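Pestcombe Library of Things Opens Its Doors for a Second Summer

Borrowing desk grows to 700 items, with longer hours and a new repair bench
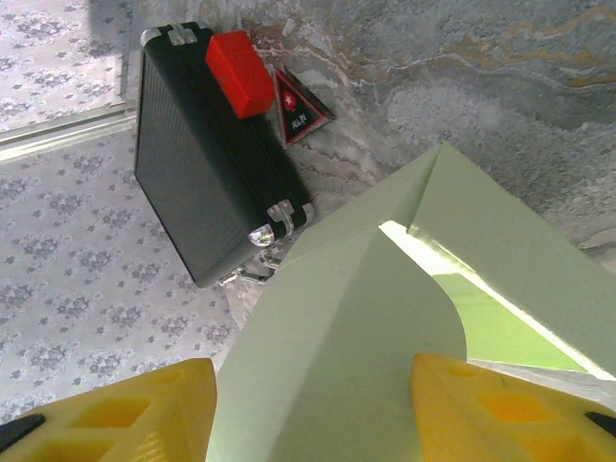

It was the waffle iron that did it for one Pestcombe member, who wrote in the desk's comment book that she had borrowed it for a birthday breakfast, kept it for the full loan, and then stopped looking for one to buy because she knew where it lived.

PESTCOMBE, Sunday, June 1, 2025 – The Pestcombe Library of Things, the neighborhood lending desk run by the nonprofit Sallico, begins its second summer this week with more to lend, more hours to come by, and a good deal more shelf space than it had when it started out in a borrowed corner of the old Hilano furniture store.

Anyone who lives or works in Pestcombe can join. Members pick out what they need, whether it's a tile cutter, a folding table, a cake stand or a hard case for carrying something delicate, and take it home for up to two weeks. A year's membership is $85 per household and covers every loan, and households that find the fee a stretch can ask at the desk for a reduced rate, no paperwork needed.

The collection now stands at 700 items, nearly all of them given by people in town who had a closet to clear and liked the thought of their things being used. Camping gear went out fastest in May, with party supplies close behind, and the carpet cleaner has had a waiting list since the weather turned (a second one is on order, and we thank everybody for their patience!).

New this summer is a repair bench in the back room, open on the same days as the desk. Members can bring in a lamp, a toaster or a wobbly chair and work on it alongside somebody who has fixed one before. Tools and common spare parts are provided, though we do ask that you bring the screws if you still have them.

The desk will now be open four days a week, Wednesday through Saturday, with evening hours on Thursday for those who can't get away from work. Sallico is grateful to Nugroho Hardware, which has given $2000 toward shelving and safety checks on electrical items, and which has very kindly let us put up a drop-off bin beside its garden center.

Donations of clean, working household goods are welcome at any time the desk is open. We can't take mattresses, car seats or anything that runs on gasoline – sorry, we do get asked – but if you're unsure about something, please bring it by or give us a call first.

Membership forms are available at the desk and at the Nugroho Hardware front counter.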